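Evangelia Giannakopoulos would like you to stop buying fruit bowls.

She has styled tables for 12 years, lately for the rental house Onuritz, and she owns more bowls than she cares to admit. I went to see her one afternoon in December, not at all convinced that a red plastic dish with a wavy rim was worth a conversation.

Red scalloped plastic, with peaches, oranges and green fruit to go with it:
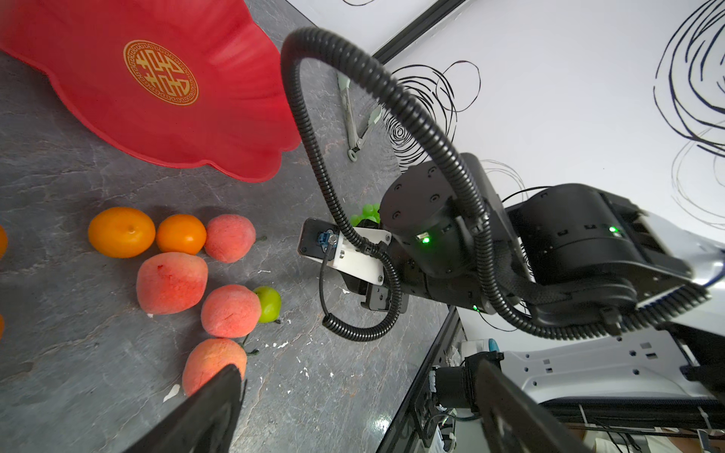
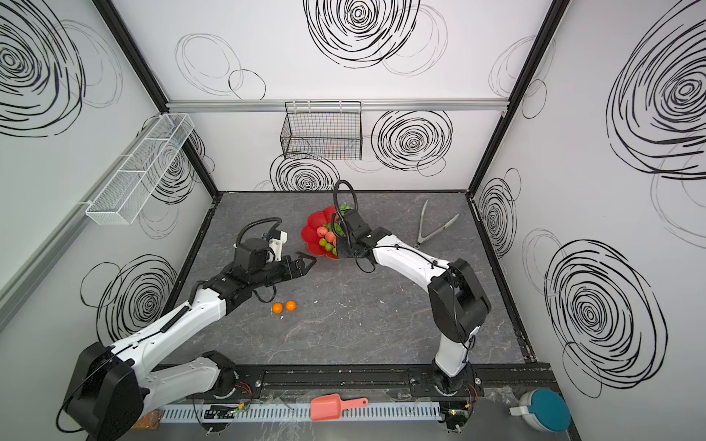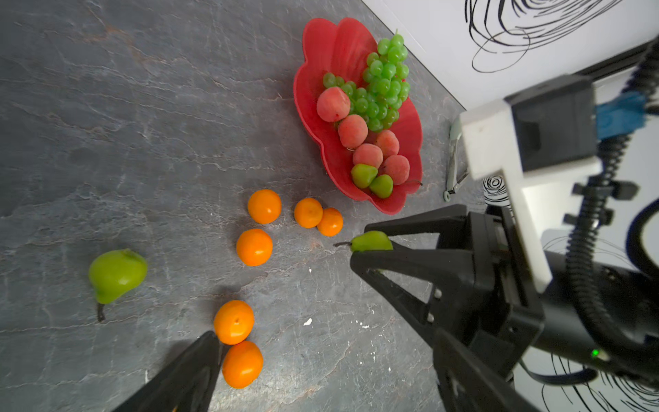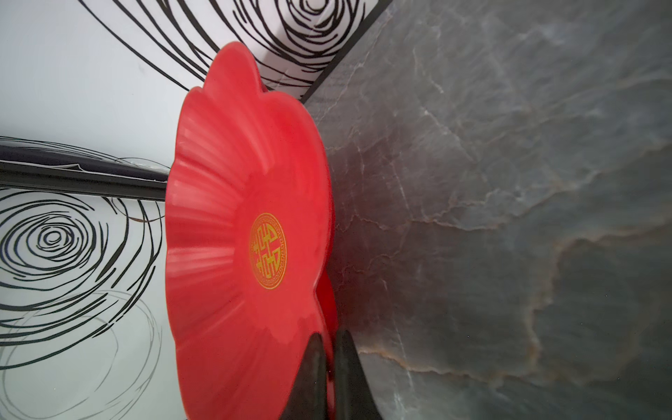

Yasir Satti disagreed when he heard the topic, saying that a bowl of fruit people can't eat is a dust trap and that he would take a bag of real oranges over it any day.

Giannakopoulos has heard that before. "Fine, so dust it," she said. "Real peaches last what, four days on a counter? Then you have flies."

I asked whether anyone is fooled by fake peaches. She thought about it. "From the doorway, yes. Up close, the fuzz helps. The grapes are always the weak spot."

And the red? It seems like a lot to ask of a gray counter.

"Gray is why it works. Put that bowl on a busy tablecloth and I'd be on your side."

She was less sure about the gold emblem, which she likes but which disappears once the fruit goes in. That sounded to me like an argument for leaving the dish empty. She said she does, half the year, and hangs on to the tongs for salad.

Her rule is 8 pieces of fruit at most, in two colors. I pointed out that peaches, oranges and grapes already make three. "Two and a half," she said. "Green doesn't count."

I'm still not sold. A set like this from Neserby runs 80 dollars by her estimate — and you still have to go out and buy something to eat.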